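Notes for talk, 06/08/2021
Collecting examples at Burnow – Ramiro Montes

Start with thanks to Renance for the slot. Say at the outset that this is a talk about gathering data and there's very little on training in it.

Two views from the same place.
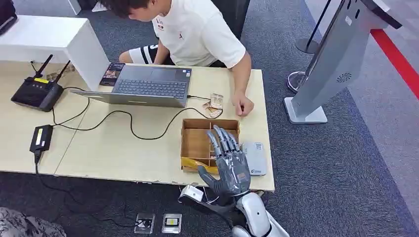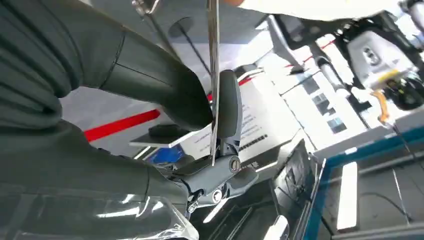 What we count as one example: a single attempt at a task, start to finish, with joint positions and every camera on the same clock. If the clock drifts we throw it out. We lost most of April to this – mention the Villalobos logger, but don't dwell.

Operators. 22 people have driven the arms so far. New ones get three practice runs that aren't kept. Swap after six attempts, tired hands show up in the data.

Failed attempts: we keep them and label them. Vesinex didn't at first and had to go back and record more. Pause for questions here if time is all right.

Move things between attempts. Shift the tray, turn it, change who is sitting nearby.

Next slide is the folder layout.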